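先把桌子清出来：收纳分享会讲稿备注

（给自己看的，上台别照着念，语速放慢！）

开场

大家好，灯先别关，我想看看各位的脸。先问一句：家里或者工位上有一张"什么都往上放"的桌子的，举个手。等一下，让他们笑完。好，我也有，而且我那张从去年十月起就没见过桌面了，钥匙、快递单、半包茶叶、两把剪刀，全在上面过年。

自我介绍一句带过就行，说我在 Clokthorpe 工作室管物料，平时的活儿就是给各种小零件找地方住。Cleltine 那个项目如果有人问，放到最后再聊，不然会讲飞掉。

今天一共讲四块，中间留时间提问。前面两块快，后面两块慢，因为后面要动手。

第一块：桌面要空到什么程度

这里我每次都会啰嗦。很多人说"我收拾过了呀"，其实是把东西往四边推，中间空出一块放电脑。我说的空，是看过去一大片白，除了手里正在用的，别的都不在。浅色哑光的台面特别好使，深色的小东西搁上去一眼就能找到，光打下来也柔和，眼睛不累。

切图，停三秒，别说话。

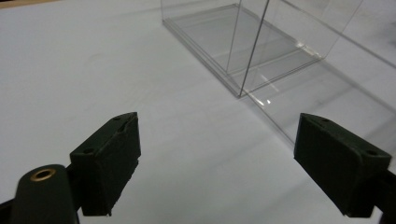

第二块：白色垫面是最便宜的改造

讲我在 Kovalchuk 仓库蹲的那阵子。那边的桌子是老木头的，纹路深，螺丝掉上去跟隐身了一样，我趴着找过一颗垫片，找了一整个下午（这里可以演一下，效果一向不错）。后来我学乖了，铺一张白的，纸也好板也好，尺寸比桌面小一点点，前后各露一条木边出来。露边有个好处，手一摸就知道桌子到哪儿了，东西不会稀里糊涂推下去。

会有人问用什么纸。别展开，就说手边有什么用什么，脏了就换。Flinov 的人问过我要不要贴死，我的意见是别贴，四角压一下就行，要掀的时候方便。

如果地上是深色地毯，提醒一句：小零件掉下去更难找，所以桌上宁可多留点余量，别把盒子摆在边上。

第三块：透明盒子，一次只摆一个

这块是我最想讲的，讲慢一点。

我以前迷信标签，什么都贴，贴到第2187号的时候自己都不知道2187是什么了（停，等笑）。编号还在表里，东西在哪儿，天晓得。后来我换成透明的盒子，敞口，长方形，没有盖子。盖子这个东西，我个人很有意见，一有盖子人就懒得放回去，随手搁在盖子上面，过两天盖子上又是一座小山。

摆法也简单：白垫面正中间放一个，长边朝着自己往前伸，两只手一左一右都够得着。透明的板子立在白底上，隔着盒子也能看见下面的白，里面有没有东西，瞄一眼就够。反光会有一点，换个角度看就好。

然后讲两只手的事。整理的时候别让一只手干活、另一只手闲着撑下巴，左边一只，右边一只，盒子在当中，两边都往中间送。刚开始会打架，我自己练的时候老是两只手抢同一颗东西，哈哈，多来几回就顺了。

切图，让大家注意盒子和桌边之间留的地方。

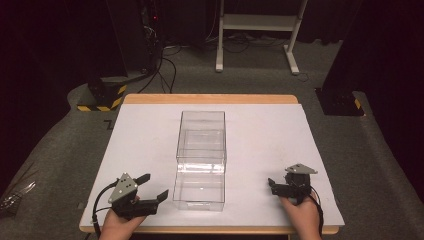
第四块：动手环节

发盒子，每组一个，顺便把白纸也发下去。先铺纸，再放盒子，包和水杯请他们挪到椅子下面，我会走一圈看看。

任务：把带来的那一袋杂物倒在纸上，挑出这个礼拜真正用过的，放进盒子。剩下的先装回袋子，不用当场决定命运。大概50分钟，前面讲超了就从这里扣，提问时间不要动。

容易卡住的地方记一下：
有人会舍不得，拿着一根旧数据线讲半天故事。听他讲完，再问上次用是什么时候。
有人会想要第二个盒子。先不给！一个装满了再说。
有人会开始研究盒子哪里买的。推到散场后。

收尾

回家作业就一件：挑一张桌子，清到看得见桌面，铺白，中间放一个敞口的盒子，别的先别动，别一激动把整个柜子都拆了，我拆过，那天晚上是睡沙发的。

下次来的人可以讲讲盒子里最后留了什么。

散场前提醒还笔，还有把各自桌上的纸收走。投影转接头在我包的侧袋里，别又忘在台上。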